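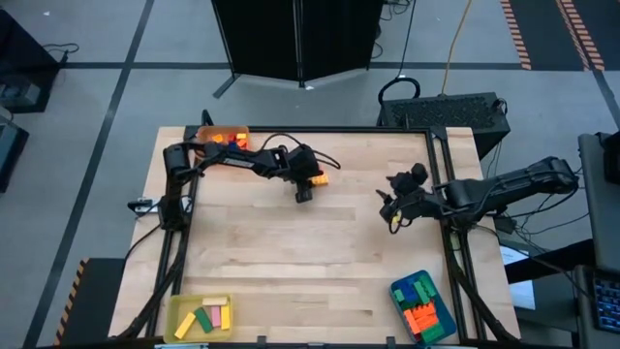 Figure 1. Wooden tabletop with two arms and a small yellow-orange block.

Public Replies and Private Numbers: A Study of One Online Dispute
Report by Alžběta Vlček, Media and Communication Seminar

1. Purpose
The report examines how a private disagreement between a singer and a local music writer became a public matter. The singer, who performs as Delić, objected to a review of a concert in Gratolham. The writer, Fermín Barrientos, had described the show as short and poorly rehearsed. Delić answered on the fan forum Tivix and included the writer's personal e-mail address in the post.

2. Method
All public replies left under the post during its first 18 hours were collected, for a total of 3,839. Replies were sorted by tone and by whether they repeated the address. A smaller group of 40 replies was read in full by two students working separately, and differences in coding were settled by discussion. User names were removed before coding began.

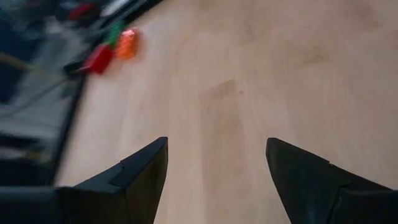
Lusstead, 5/14/24

3. Findings
Most replies supported the singer but did not mention the writer at all. They concerned the set list, ticket prices and a delayed album. Among the 40 replies read in full, eight repeated the address or urged others to use it. Several of these came from accounts with no earlier activity on the forum.

Mr. Barrientos agreed to answer questions in writing. He stated that he had received hostile messages for several days and had closed the account – the review itself remained online without changes. The singer's management did not respond to two requests for comment.

4. Limits
Replies deleted before collection could not be studied. The forum does not publish its moderation records, and private messages were outside the scope of the project. The full coding sheet is attached as Appendix A. A second collection, planned for December, will cover replies to the singer's later apology.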